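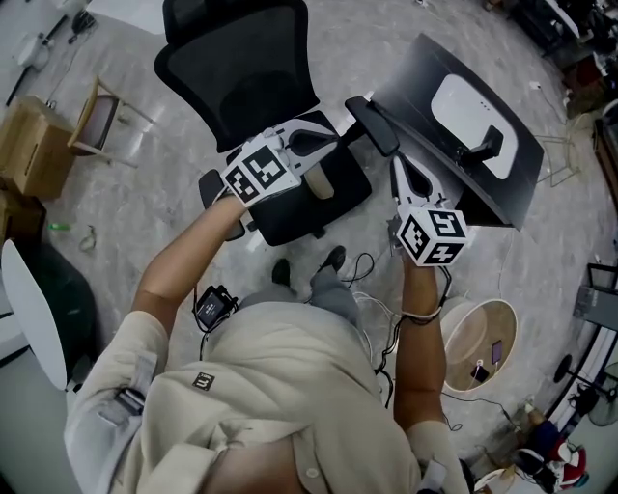
Page 71

Accueil | Forum | Mobilier de bureau | Membres | Connexion

Posté en octobre par kbunting

Bonjour. Je regarde des fauteuils de bureau noirs, dossier haut en résille, assise rembourrée, deux accoudoirs. J'hésite entre Adeto et Clatau. Le sol chez nous est clair, façon marbre, et je crains les traces de roulettes.
Keith Bunting

Flokon_71 a écrit :
Prends Clatau. Les accoudoirs Adeto prennent du jeu au bout d'un an, j'en ai resserré trois.

namgil a écrit :
Pas d'accord. J'ai des Adeto depuis quatre ans, rien n'a bougé. Il faut serrer les vis avec l'assise retournée, dossier démonté. Pour le sol, des roulettes souples suffisent.

kbunting a écrit :
Ils sont donnés pour supporter jusqu'à 2 000 heures d'usage par an. Ça vous paraît sérieux ?

Flokon_71 a écrit :
C'est du papier. Regarde plutôt si la résille se change seule.
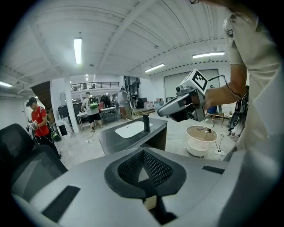
Re : Et le coin évier ?

namgil a écrit :
Tant qu'on parle d'aménagement : un comptoir gris foncé avec bac blanc et robinet noir haut, en pleine salle, moi je trouve ça pratique. On se lave les mains sans monter à l'étage.
Nam-gil Kang

Flokon_71 a écrit :
Un robinet haut sur un bac rectangulaire, ça éclabousse. Je l'aurais mis contre un mur.

kbunting a écrit :
Un mousseur règle ça. Je reviens aux fauteuils : Baek en propose aussi, quelqu'un a essayé ?

1 381 messages | Contact | Haut de page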